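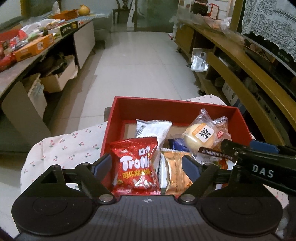
Snack hamper

A snack hamper (also snack box, gift box, treat box, in some shops "party carton") is a box or basket of packaged food, mostly sweets, crisps, biscuits and small cakes, given as a present or sold as one. Differs from the older food hamper, which had bottles, jars, cheese and sometimes a ham. Everything in a snack hamper is single portion and sealed. No fridge needed.

Name

"Hamper" first meant a large wicker container with a lid. Now used for the gift whatever it comes in. Cardboard is commonest, then wicker, tin and fabric. Some sellers keep "hamper" for wicker only and call the rest boxes; buyers mostly ignore this.

Contents

No fixed list. Usual groups:

Sweets: gummies, boiled sweets, toffee, jelly.
Savoury: crisps, crackers, roasted nuts, seaweed.
Baked: wrapped buns, sponge cakes, wafers, egg rolls.
Drinks: sachets, cartons. Often left out, too heavy.

Chocolate is a problem in summer and many packers drop it from June until the weather turns. Imported snacks are a large part of the trade and a hamper is often sold by country or region. Mixed ones exist too, with best-before dates printed in different orders (day first, year first) which causes complaints. Wrapped buns have the shortest life of anything commonly packed and normally set the date for the whole box.

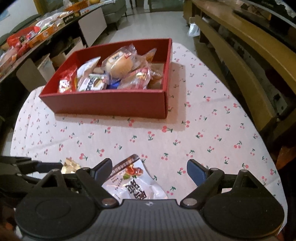 Open box of packaged snacks, with a bun in clear wrapping on top.

Boxes

Two main types. The tray-and-lid box has a seperate lid that lifts off. The book box has a hinged lid held by magnets or ribbon. Rigid board costs more than folding carton and can't be flattened, so shops with small stockrooms prefer folding. Red and gold are standard for New Year and weddings in much of East and South-East Asia, and are widely sold elsewhere in December. White boxes are avoided by some buyers for the same occasions. Pastels for babies and birthdays.

Inserts: plain card, corrugated card, shredded paper, tissue. A false floor raises the contents so that a box looks fuller. Legal in most places so long as the net weight is on the label, but disliked. See Criticism.

Packing

Heavy and flat things go to the bottom, air-filled packets at the sides. Tall packets at the back. One showy item left on top. Filling by hand is still normal even in large firms, as the packets vary so much in shape. Gaps are filled with small sweets, known in the trade as "rattlers". Overfilled boxes burst bags when the lid goes on; crisps worst.

Trade

Sold by supermarkets, corner shops, market stalls and online. Drimex, a packing firm, began with a range of 10 boxes and had 40 by the time it stopped selling to the public. Its rival Flitent sold empty boxes only, minimum order 300, later cut after small shops objected. Ongart ran a subscription box, one a month, theme kept secret. The Fasetti catalogue listed 851 different snacks that could be picked singly and is sometimes given as the first proper build-your-own service, though this is disputed (see Talk).

Prices depend more on the box then on the food. A rigid lidded box can cost more than everything in it.

Customs

Given at New Year, Eid, Diwali, Christmas, Mid-Autumn, exam season, leaving parties. In offices usually opened and shared at once. In some families the box is kept and reused for sewing things, photos, cables. Refilling an old box and passing it on is fine among relatives, less so otherwise.

Criticism

Packaging waste mainly. Foil-lined film is hard to recycle. False floors, see above. Sugar and salt content, particularly in boxes meant for children. Allergen labels on imported items may be missing or only in the original language, and many countries now require a sticker translation on each packet, not just on the outer box.

See also

Care package
Gift basket
Pick and mix
Tuck box

Page last changed Saturday, September 8, 2018. Section on Trade needs more sources.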